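The Goalkeeper Nobody at Castia Wants to Price

By Isamu Sakai
May

Castia have told season ticket holders that their goalkeeper is going nowhere this summer. They said the same thing last May about the left back, and he was in a Sokol shirt before preseason training started. So forgive me if I read the latest club statement twice and still came away with nothing.

The statement says Allano made "an exploratory approach" and that it was "politely declined." Allano say they never made an approach at all. One of the two clubs is being loose with the truth, and I have a fair idea which one needs the publicity. Castia's home gates slipped under 3000 this spring, and a story about bigger clubs circling your best player does wonders for renewals.

As for the player, he kept 12 clean sheets in the league. That is a good number. It is also a number built mostly before the winter break, behind a back four that has since lost both of its center halves to injury. After the break he was beaten twice from long range by Coleo, and he flapped at a corner against Sokol that a youth team keeper should have claimed. I don't say he is a bad goalkeeper. I say the price being whispered belongs to a better one.

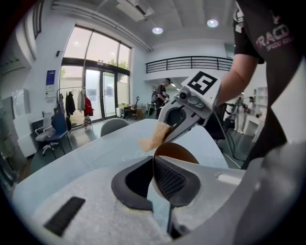 What Allano would be buying

Allano already have 2 senior keepers under contract, and the younger one has played well whenever he was given a run. Their problem is up front, where they went most of April without a goal from open play. Spending the summer budget between the posts would be a strange way to fix that, though this is a board that once signed a winger off a highlights reel.

The supporters' forum has a petition running to keep the goalkeeper at Castia. It had 400 names when I looked, several of them suspiciously similar — and one of them was the goalkeeper's own.

My guess is he stays, signs a slightly better contract, and Castia call it a victory. We'll see what the same statement says when the window opens.

Comments

northstand_ray: The corner against Sokol was a foul on the keeper. Watch it again.

Delphine K: Renewed in April, before any of this. Now I feel silly.

oldcoleofan: Twice from long range, and the second one was a cross. Still counts!

Recent items
Coleo confirm preseason friendlies
Sokol's left back: one year on
Allano's April without goals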